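July 13, 2018

Fifty examples before lunch

Since February I am collecting examples for our learning system at Etero, and I promised some friends to write how the days look. Most of the work is slow. I hold a gripper in my hand, I do a small household task, and the cameras save what I do. Later the model tries to learn from it.

Our goal for this part is 2,000 good examples of handling things in a box. Now we have nearly 140, so please do not ask me when it will be finished. In the beginning I wanted to go fast and I made the same movement again and again. The model learned my movement very well, and when I turned the box a little, it did not know what to do. Now I change something after every 8 examples: the angle of the box, the order of the things, the side I start from.

Soft objects are the most difficult for me. A bottle has one shape, but a cloth has a new shape each time you let it go. For this reason I mix both kinds in one box, and I work on a bed too, with the duvet left in folds.
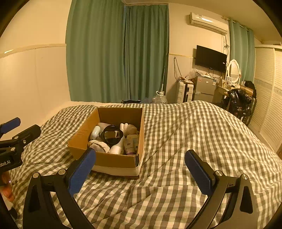
Liv Hovland wrote to me after my last post that I should keep the failed attempts also, and put a label on them, because a system that sees only clean grasps will not know how to recover from a bad one. I think she is right. Until last month I deleted every attempt where I dropped something, and I regret it a little.

So my new rule is simple. If I drop a thing, I continue, I pick it up again, and I write "recovery" in the notes. Only when I forget to start the recording do I throw the attempt away (there is nothing to keep, of course).

My hand gets tired after 50 examples and I can see it later in the data, the jaws close too early. I take a long break then and drink tea. Next week I will try with the left hand.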